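# Clomlow open day, May: notes for the demo talk

**Opening (before anyone walks forward)**

Lorne Gill, Cinlow. I run the shelf-picking work. The talk is 16 minutes, then questions. Stay behind the tape until I say otherwise. Cables run across the carpet, so please look down when you move.

**Hands first**

- Start with the hand, not the arm. Visitors ask about the arm and the faults are nearly all in the hand.
- Dark covering over the back. Metal at the finger joints, dark pads at the tips.
- The Dulwood covers split at the knuckle after 107 hours. The present set has done almost 30 and will be checked again after the open day.

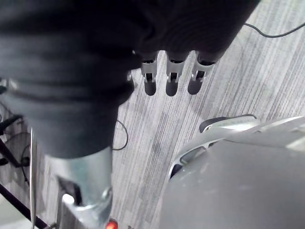
Pad wear is logged per finger. We swap the whole set when one finger goes out of tolerance, as mixed pads gave us uneven grip readings in the spring. Mention that the covers take 4 minutes to change. Skip the torque table unless asked.

**Shelf task**

- Crisp canisters: light, smooth, easily dented. A fair test of grip force.
- The hand opens to a wide U and comes in around the lower end of the can. Closing speed is capped for visitors.
- Neighbouring items stay on the shelf. Knocking one over counts as a failed pick, even if the target is held.
- Pause here. Let people at the back move up.

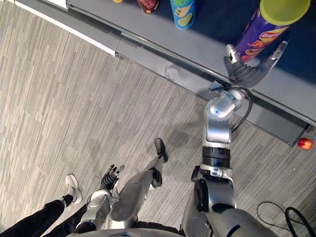
*Right hand around the lower end of the purple Lay's canister, other cans still on the shelf.*

**If asked**

- Why not suction? Curved sides and printed film. We tried it at Dulwood and dropped it.
- Is it running on its own? Give the operating mode for that run and no more.
- Price: refer to the Cinlow desk by the door.

Hand over to the Clomlow team for the walking section. Leave the clicker on the lectern.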